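Ayten Değirmenci
Housing policy, allocations, void management. Posts are my own.

1/ Spent the month reading void turnaround reports from social landlords. A thread on why the headline number is close to useless for comparing one landlord with another.

2/ Definition first. A void is a home with no current tenancy. Turnaround is the days between the end of one tenancy and the start of the next. Two dates and a subtraction. The trouble is in which dates.

3/ Husa stops the clock at the tenancy start date. Geddes stops it when the repairs team hands the property back to lettings. On Geddes's method, a home can sit finished and unlet for weeks and add zero days to the average.

4/ Start dates vary too. Most landlords use the legal end of the tenancy. Ondley uses the day the keys are logged at the office. If keys come back late, those days belong to no one. Rent is lost either way.

5/ Then exclusions. Homes held for major works are usually taken out of the average. Reasonable, but the threshold for "major" is set locally. At Ondley it was a new kitchen or bathroom. A year later it was a new kitchen, a bathroom, or a full rewire. The average improved that September. The homes did not come back any sooner.

6/ Worked case. Dullmont has 2,602 homes and let 605 of them in the year. That is a turnover rate a little over 23%, which is high, and nearly all of the discussion in its report is about days per void. Turnover gets one paragraph.

7/ Cut the average void by 5 days across 605 lets and you recover 3,025 rent days. Worth having. Stop one in 6 of those tenancies from ending and you avoid 100 voids outright, with the repair cost, the cleaning, the gas and electrical checks, and the lettings time on each.

8/ Gönül Bozkurt made this point in a conference paper and was told turnover is "outside the control of the voids team." Correct. It is inside the control of the landlord, and the landlord is who publishes the report.

9/ What I would ask for in any void report:
- start and stop events, stated in full
- number of homes excluded, by reason
- median as well as mean
- refusals per let
- tenancies ended within 12 months of starting

10/ The median matters because void lengths are skewed. A handful of long cases pulls the mean up, and clearing them pulls it down, with no change for the typical home.

11/ Refusals matter because a refused offer restarts part of the process. Ozan Yaman asked whether viewings before the works are complete reduce them. I have seen it help where the tenant gets a written list of what will be done. Without the list, I have seen no difference.

12/ Replies on method welcome. If your landlord publishes the exclusions by reason, send me the link and I will add it to the spreadsheet.
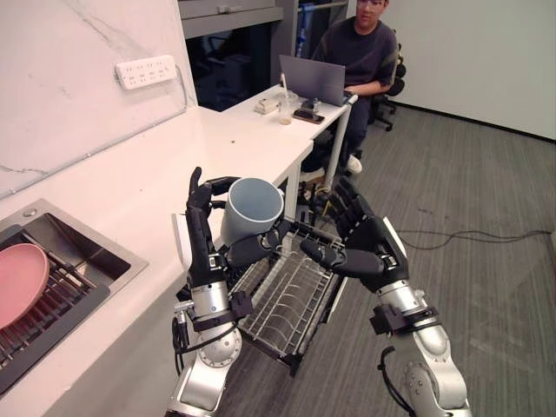
3 min read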